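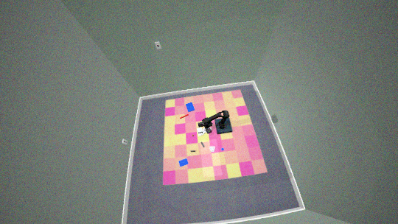 So I finally got through the whole batch! If you read my December post you know I'd been putting off the simulated half of this project for ages, mostly on the grounds that I'm good with a screwdriver and pretty bad with anything that involves scene files. But the learning part of Skamholm (that's my name for the arm project, for anyone new) needs examples, lots of them, and there's a limit to how many evenings I can spend putting small things back where they started.

The goal I set myself was 2000 episodes. An episode is one go at one little job: reach over, pick the thing, put it somewhere else, back up. I drive the arm through each one myself with the hand controller, and the program writes down the joint angles and the camera views along the way. Later on the policy gets to chew on all of it and tries to copy me. Poor thing.

The first 900 went pretty fast. Too fast, really, because when I went back and watched them I found I'd been lazy and let the layout hardly change. Same sticks, same spots, same swing of the arm. I trained on those anyway (impatient!) and got a policy that was lovely at going to one particular place on the mat and hopeless everywhere else. It would close the gripper on thin air with total confidence.

So for the rest I scramble things. Every reset drops the sticks at new angles, shifts the flat blue pieces, moves the tiny stuff, and picks new colors for the mat. The pink, peach and yellow checkers are one of the louder results and I've grown very fond of them. My partner walked by and asked if I was designing a bathroom. The room stays plain, just dark floor and gray-green walls, and I may randomize those too, but I want to see what the mat colors do for me first.

The sticks are the hard part, by the way. A thin stick lying at a slant wants the wrist turned just so, and if you come down a hair off it rolls out from under you. A dark one is worse to spot from the far camera, especially with the grain I add over everything. I lost 164 episodes to bad stick grabs before I started slowing down over the target and squaring up the wrist before going down. I kept those in a separate folder in case failed tries turn out to be good for something.

The little white piece with the black marks was a late addition. I wanted something flat and light that isn't a stick or a block, and it's been a pain in the best way. Sometimes I go for it from the side, sometimes straight down, and I'm not sure yet whether mixing the two is helping the policy or just confusing it. If you've tried this, please leave a comment, I'd love to know.

For storage I've moved everything over to Wimgate, where each session gets its own folder and a text file with my notes. My notes are mostly "sleepy, redo" but it's a start. Seven sessions still need labels and I keep finding other chores to do first.

Next up is another training run on the full set, then I'll try the same jobs on the real arm down in the basement. I still have to print a new finger for it.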